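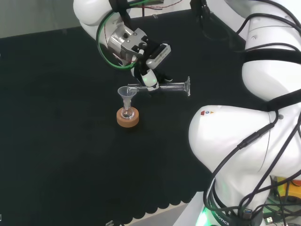
Graduated cylinder held over the funnel and flask.

Members' Forum > Laboratory and Workshop Practice > Automation
October 24, 2019 – opened by Leilani Kowalczyk, Section Moderator

Topic: Are machines ready for routine bench and household chores?

L_Kowalczyk
Members are invited to comment on whether the section should revise its guidance on robotic assistance for small manual tasks. The current text, adopted in July, states that such equipment is "not suitable for unstructured chores." Two members have asked that this wording be withdrawn. I have opened the topic with a pouring task, as it falls between shop-floor work and what any of us does at a kitchen counter. Please state the kind of work you have in mind when you reply.

benchwright_7
I support withdrawal. The wording treats all chores as one category. Transferring liquid from a cylinder to a flask through a funnel is a defined operation with a known start and a known end. Our shop at Lindgren has used an arm for parts transfer for 11 months, and the operators no longer regard it as experimental. I see no reason in principle why a pour should be placed in a different class.

Osex_Facilities
I must disagree with the previous member. Parts transfer involves rigid objects that return to the same fixture every time. A pour does not. The grip on the glass, the angle of the lip and the rate of flow all have to be managed together, and an error of a few millimeters puts the liquid on the table. A trained assistant corrects for this without instruction. I would also ask who places the flask and funnel before the arm begins. If a person does so each time, the chore has been divided between two parties, and the guidance should say as much.

a.kowalczyk
Replying to Osex_Facilities: the point about setup is fair, and I would extend it to cleanup. In the household survey we prepared for the Etance working group, 40 respondents were asked which chores they would hand over. Most named laundry and dishes. Very few were willing to leave the machine alone in the room. I attach the second view for members who wish to consider alignment.
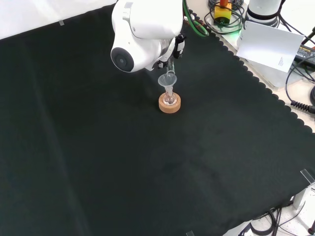
Glass held vertically above the funnel, with the flask in a cork ring.

a.kowalczyk (continued)
Note that the funnel sits directly in the neck of the flask and the cork ring supports the rounded base. The opening is wide in relation to the neck, so the target is more forgiving than it would otherwise be. I do not consider this a weakness. Human staff use funnels for the same purpose.

benchwright_7
Agreed – and a still view cannot settle the question of reliability in either direction. I would ask for a log of repeated attempts, including the failures.

Skirkix_reader
Our maintenance office would not act on fewer than 360 attempts. Until such a record is filed, I recommend that the July wording stand for household work and be relaxed for supervised bench work only.

Osex_Facilities
I could accept that division, provided "supervised" is defined. A person in the next office is not supervising.

L_Kowalczyk
The proposal from Skirkix_reader is noted, with the amendment. Amos Kowalczyk will circulate a draft definition of supervision under this topic. Replies remain open to all members of the section.

Contact the moderators | Copyright 2019 Members' Forum | Back to top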